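Drekthorpe charger-sorting fault

The Drekthorpe charger-sorting fault was a recurring failure in a tabletop robot arm trained to tidy chargers, cables and power adapters. It was first logged in March by Eluned Beddoe, a test engineer at Bedora, and it has become a favorite case in the study of small-gripper safety — a wonderful puzzle for such a modest machine!

The arm used a two-finger gripper with a wrist camera. In a set of 642 grasp attempts, 11 ended with a fingertip closing on a cable loop when the target was the charger beside it. The arm then lifted as normal, and the loop pulled tight. 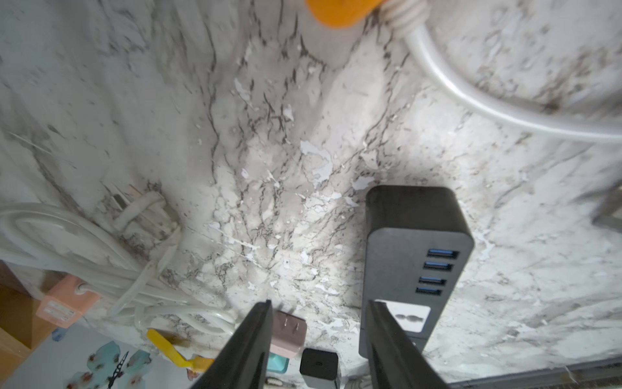 What made the fault hard to catch was the force reading. A snagged cable weighs very little at first, so the controller reported a clean grasp until the slack ran out. By then the arm was dragging everything attached to it, and in 2 attempts it tripped its emergency stop.

Beddoe's fix, known as the Desix check, adds a short pause and a second look after the first inch of lift. Fallahi, which built the controller, added it in version 16 — along with a rule that all outlets be switched off during trials.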